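I finally got the Urio gripper on the arm this week and I've been grinning ever since. If you read my September post you'll remember I was stuck with the Clarnow, which is a lovely strong thing with fat rubber pads and no feel for anything thinner than a coffee mug. Great at mugs! Terrible at pens, coasters, playing cards and every other flat thing I own.

The swap itself took 20 minutes, and most of that was me hunting for the right hex key. Same bolt pattern, same connector, and the Stustgate controller picked it up on the second restart. I had to type in the new tool length by hand (the menu for that is buried two levels down, under Safety of all places) and then I was jogging it around like nothing had changed.
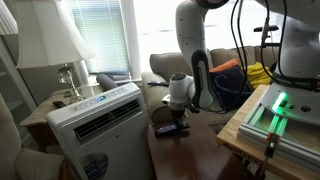
Bench Notes

TV remotes are my favorite test object right now. They're low, they're narrow, and on a glossy tabletop they scoot away if one finger touches before the other. I come at them from straight above with the gripper pointing down, and the last bit of the descent is where everything gets decided. Too high and the fingers close on the rounded edge and slip off. Too low and you're pushing on the table, and the arm faults out with that awful beep.

With the Clarnow I got 9 good picks out of 70 tries. I haven't done a full 70 with the Urio yet, but my first 20 had only two drops, and both were my fault for teaching the height wrong. So yes, I'm excited!

Things I don't love: the fingers are slow to open, and the cable wants to be somewhere other than where I put it. I've retied it twice already. The force setting also goes in steps, and I'd like one more step at the gentle end - paper cups don't stand a chance at the moment.

Next up is the Stestwood wrist camera, if the bracket ever arrives. I want to see if it can find a remote lying at an odd angle, so I can stop teaching every position by hand.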